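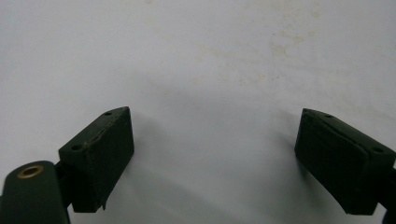 Plain white surface, nothing set down on it yet.

Tapley worktops: your questions

What can I clean a white top with?
Warm water, a drop of washing-up liquid and a soft cloth. Dry it afterwards – hard water leaves marks.

How do I shift tea stains?
Leave a paste of bicarbonate of soda on the stain, then wipe it away. Don't scrub.

Can I put hot pans on it?
No. Use a trivet.

Do you sell offcuts?
Yes, from the Trovthorpe shop, up to 99 cm long. Ask for Cosimo Lo Presti.

How long does delivery take?
Two weeks for most orders.

Page updated 17 Oct 2023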